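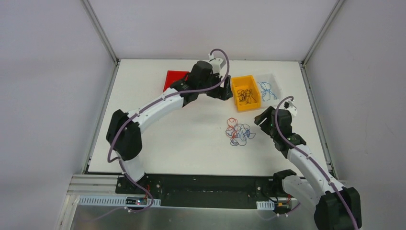 Plurard has a new tremolo pedal on the way, and if you have been reading this page for a while you will know that is the kind of sentence that gets us out of bed early. It is called the Hilto, it sells for $159, and it is the first thing the company has put out since the Stindholm spring reverb sold through its opening batch last December. The finish comes in a single color that Plurard calls Fog, and the closest match we can offer is the walls in the photo: a pale grayish white, with a faint lilac tint like the one on the left and back walls and none of the cream you get on so many "vintage white" pedals. The knobs and the lettering are black, and it looks lovely next to a tweed amp.

Now, tremolo is an old effect and a simple one. It turns your volume up and down at a steady rate, and players have been leaning on it for surf tunes, slow country ballads and swampy blues for as long as there have been amps to build it into. What Plurard has tried to do with the Hilto is give you the two flavors people argue over most, in one box, with a small toggle between them. Flip it up and you get a soft, rounded pulse that swells and fades the way an old combo amp does when it has warmed up properly. Flip it down and you get harmonic tremolo, where the lows and highs take turns, and the whole thing starts to feel more like a gentle phaser (we lost most of an afternoon to this side of the switch, and we are not sorry).

There are four knobs, for speed, depth, shape and volume. The volume knob matters more than you might think, as plenty of tremolo pedals seem to drop your level the second you step on them, and here there is enough extra on tap to push the front of an amp a little if that is your thing. Shape goes from a smooth wave at one end to a hard chop at the other, with a nice lopsided spot just past noon that we kept coming back to for fingerpicked parts.

The footswitch taps in your tempo if you hold it down for a moment first, which takes some getting used to. We would have liked a second switch for that – the box has the room for it – but there is a jack on the side for an outside tap switch if you already own one. The other jacks are all on the top edge, so it will sit snugly against its neighbors on a crowded board. Power is the usual 9 volts from a supply, with no battery option.

Longtime fans will be wondering about the Pacheco, the big stereo tremolo and vibrato unit that Plurard stopped making a few years back and that still gets asked after at every swap meet we go to. The Hilto borrows its harmonic circuit from that pedal, with a few parts changed for ones that are easier to buy today. It is mono only, and there is no vibrato, so if you own a Pacheco and love it, please hang on to it. For everyone else, this gets you a good part of that sound in a much smaller package, and for less money than a used Pacheco tends to go for.

We played the Hilto through a small tube combo and a larger clean amp, with single coils and then with humbuckers, and it was quiet in every setup. There was a slight tick at the fastest speeds with the shape knob all the way up, though we only heard it when we stopped playing and leaned in. With a bit of spring reverb after it, the slow settings were just gorgeous.

Plurard is taking orders through its own store now, and dealers should have the pedal within three weeks. Each one comes with a 2-year warranty, a set of stick-on rubber feet and a fold-out sheet of suggested settings, including a dreamy one marked "Porch" that you should try first!

Posted 26 Mar 2026 in Pedals & Effects

4 comments | 3 shares

Recent news
Plurard Stindholm spring reverb back in stock
Tube or solid state for a small practice room?
Cleaning scratchy pots without taking the whole amp apart
Flatwounds on a short-scale bass: a month in

Contact us | Send us a news tip | All rights reserved | Back to top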